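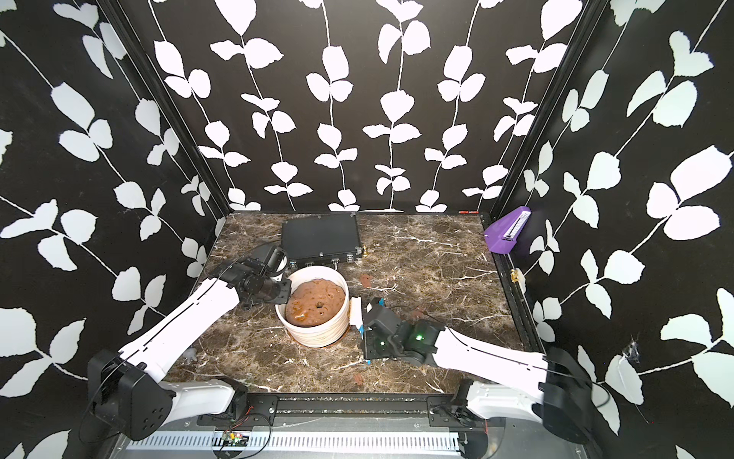
Gladys Salazar wants to know whether the new Skarnness fingers are worth the swap, and after 12 days with a pair on the right arm, I'd say yes! They close softly on a rounded rim, where the old Prametti set liked to skate off. We ran both through 808 grasps on pots, tubs and bowls, with the controller gains left alone. The left arm gets its own pair in May, and then we start on two-handed lifts (I can't wait). Send Heriberto Chambi your awkward containers, the heavier the better.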